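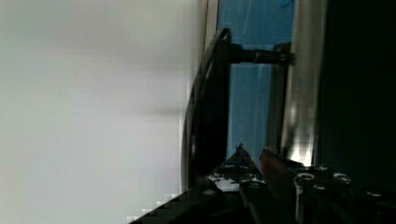

Wrist camera view, gripper fingers in front of a blue panel.

Hirkon data collection: common questions

How many examples does one task need?
We budget 700. Vendors quote 80, and we have yet to see a policy trained on 80 that we would leave alone with a door.

Are blurry views thrown out?
No. The arm has to work from the same view later, so clean footage only flatters the test score.

Does more data fix a bad grasp?
Rarely. Check the operator's habits first.

Can we add our own recordings?
Yes, if two reviewers accept them. Expect to lose plenty.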